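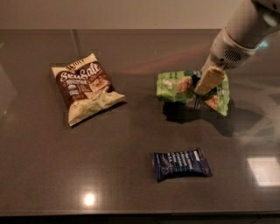

菓子袋の端で起きていること 軟包装のシール不良をめぐって

菓子の袋は、中身より先に語られることが少ない。湿気た、割れていた、油くさいといった苦情の相当部分が袋の側に原因を持つにもかかわらず、である。軟包装の受託試験を手がけるGrolldenで、ヒートシールの評価を担当する技術者に話を聞いた。印刷会社の製袋部門を経て現職に就き、現在は乾燥菓子と粉末食品を主に受け持っている。取材は4月、同社の試験室で行った。

袋の構成

乾燥菓子の袋は、外側から印刷基材、バリア層、シーラントの順に重なる。担当者の説明では、消費者が「アルミの袋」と呼ぶもののうち、アルミ箔を使ったものは現在では多くない。ポリプロピレンのフィルムに金属を蒸着したものが主流で、見た目の銀色は似ていても、層の厚みは桁が違う。

「箔は折り目でピンホールが出る。蒸着は折り目で膜に割れが入る。どちらも平らな状態で測った透過度は良い値になりますが、袋になった後の値はまた別です。仕様書に書かれているのは前者で、棚に並ぶのは後者です」

このため同社では、フィルム単体の透過度に加え、屈曲試験を経た試料と、製袋後の試料を必ず並べて測る。三つの値が揃って初めて設計の議論ができるという。水蒸気と酸素は分けて扱う。塩味の薄焼きやクラッカーの類は水蒸気が先に効き、油で揚げたものは酸素と光が先に効くことが多い。同じ会社の同じ大きさの袋でも、中身によって構成を変える理由はここにある。

シールの三条件

ヒートシールの条件は温度、圧力、時間で決まる。教科書的にはそうなるが、現場で制御できているのは設定温度であって、シーラント界面の温度は直接には見えていない。

「ヒーターの設定値を聞けば、どの工場でも答えが返ってきます。ジョーの表面温度を聞くと、半分くらいは調べてから連絡します、になる。界面の温度となると、熱電対を挟んで測ったことがあるかどうかという話になります」

縦ピロー包装機では、背貼り部と上下の横シールが交差する箇所でフィルムの枚数が変わる。二枚の部分に合わせれば四枚の部分で熱が足りず、四枚に合わせれば二枚の部分が過加熱になる。漏れの多くはこの段差の脇にできる細い通り道である。横シールのジョーに刻まれた波形の溝は、フィルムを引き伸ばしながら押しつけてこの隙間を埋めるためのもので、装飾の意味はない。溝のピッチを変えただけで漏れ率が下がった案件もあれば、蒸着膜の割れが増えて水蒸気の透過が悪化した案件もあった。

シール強度が高ければ良いというものでもない。強すぎれば開封時に本体側が裂け、中身が飛び出す。同社が受ける依頼には「漏れている」と「開かない」の両方があり、同じ製品で同時に来ることもある。

「強度と密封性を同じものとして扱う人が多い。強度は引っ張ったときの力で、密封性は通り道があるかないかです。片側だけ強くて角に穴がある袋は、引張試験では合格します」

かみ込みという問題

苦情原因の分析で最も多いのは、シール部への内容物のかみ込みである。菓子の場合、割れた破片、塩の粒、調味粉、油の膜がこれにあたる。同社がこれまでに原因調査を引き受けた苦情品は1,167件で、担当者はそのすべての断面記録に目を通している。

破片は目視でも見つかる。厄介なのは塩と粉だという。塩の結晶はシーラントより硬く、シール時には樹脂に埋まって一見きれいに閉じる。ところが冷却後、結晶の周囲に微小な空隙が残り、これが連なると通り道になる。粉は静電気でフィルム内面に付き、落下のタイミングとは関係なくシール部に居座る。

「塩は粒径で挙動が変わります。粗い粒は一点で止まるので、漏れるとしてもその場所だけで済むことがある。細かい粉は帯状に付く。帯が袋の内側から外側まで続いていれば、見た目に異常がなくても終わりです」

対策は機械側と材料側に分かれる。機械側では、投入からジョーが閉じるまでの遅延を延ばす、除電する、シール直前に内容物を振り落とす板を入れるといった方法がある。いずれも生産速度と引き換えになる。材料側では、低温で流動し、異物を包み込む性質の高いシーラントを選ぶ。こちらは単価に跳ね返るうえ、滑り性が変わるため、フォーマーの通りが悪くなる場合がある。

「速度を落とせば直ります、と報告書に書くのは簡単です。工場が聞きたいのは速度を落とさずに済む方法なので、そこから先が仕事になります」

試験の組み立て

漏れの検出には複数の手法を使う。水中減圧法は安価で、場所も分かるが、試料は使えなくなる。圧力減衰法は数値が残る一方、場所は分からない。染色浸透液はシール部の通り道を可視化できるが、紙を含む構成には向かない。同社では圧力減衰法でふるい分け、疑わしいものを浸透液に回し、最後に断面を切る順序をとっている。

減衰の測定にはSkallaという社内製の治具を用いる。袋を上下から板で拘束し、膨らみを抑えたうえで内圧の低下を読む装置で、拘束のない状態に比べてばらつきが小さい。名称の由来を尋ねると、前任者が付けたもので聞いていないとのことだった。

保存試験は高温高湿の槽で84日を標準としている。温度を上げれば期間を縮められるが、油脂の劣化と吸湿では加速の度合いが異なるため、一つの係数で常温の期間に換算することは勧めていない。途中で試料を抜き、水分活性と破断応力を測る。官能評価は依頼者側で行うのが原則である。

「食感の変化は、水分活性のある範囲を越えたところで急に出ます。直線ではないので、端の二点だけ測って間を引くと外します。中間点の抜き取りを省きたいという依頼は、今のところ断っています」

輸送と気圧

近年増えた相談に、高所を通る輸送がある。標高約3,000メートルの峠を越える経路では、外気圧の低下により袋が膨らみ、シール部に内側から剥離方向の力がかかる。製造地で正常だった袋が、届いた先では開いている。

担当者が例に挙げたのは、Hầuという銘柄の米菓を扱う業者からの依頼である。横シールの内側だけが数ミリ剥がれ、外側は残っていた。引張試験の値は規格内だった。減圧槽で再現したところ、短時間の減圧では変化がなく、減圧を保持すると剥離がゆっくり進んだ。原因はシーラントのクリープで、短時間の強度試験では捉えられない。

「一度に引けば持つ力でも、長くかけると動きます。峠を越える時間を聞いて、その時間だけ保持する。やったことはそれだけです」

対応は、充填時のガス量を減らすことと、横シールの幅を広げることの2点だった。ガスを減らせば輸送中の破片が増えるため、破損率の試験を別に行い、許容できる下限を決めている。破片が増えればかみ込みも増える可能性があり、この部分は継続して確認中である。

単一素材化の影響

再資源化に向け、層を同系統の樹脂で揃える動きも続いている。包装資材の商社Braltadtonとの共同評価では、基材とシーラントをともにポリプロピレン系とした構成を扱った。従来は耐熱性の高い基材と低融点のシーラントの差を利用していたが、同系統にすると融点の差が縮まり、シールできる温度の幅が狭くなる。

「下げれば付かない、上げれば表が縮む。その間が以前は広かった。今は機械の温度むらのほうが、その幅より大きいことがあります。フィルムを替える前に、ジョーの左右で何度違うかを測ってくださいとお願いしています」

評価では、ジョーの端部と中央部の温度差を先に詰め、そのうえで材料を切り替える手順をとった。順序を逆にした場合、不良が材料によるものか機械によるものかを切り分けられなくなる。バリア性については、蒸着のままとする案と透明なコーティングに替える案を比較しており、後者は屈曲後の低下が課題として残っている。

消費者の側でできることを最後に尋ねた。開封後の袋は、口を折ってクリップで留めても折り目の両端から空気が入る。数日で食べ切らないなら、ねじ蓋の容器に移したほうがよいという回答だった。未開封品については、袋の角に重い物を載せないことと、直射日光の当たる場所に置かないことを挙げた。

「あとは、おかしいと思った袋は捨てずに、シール部を切らないで送ってもらえると助かります。上を切り落とした袋が届くと、調べる場所が半分なくなっているので」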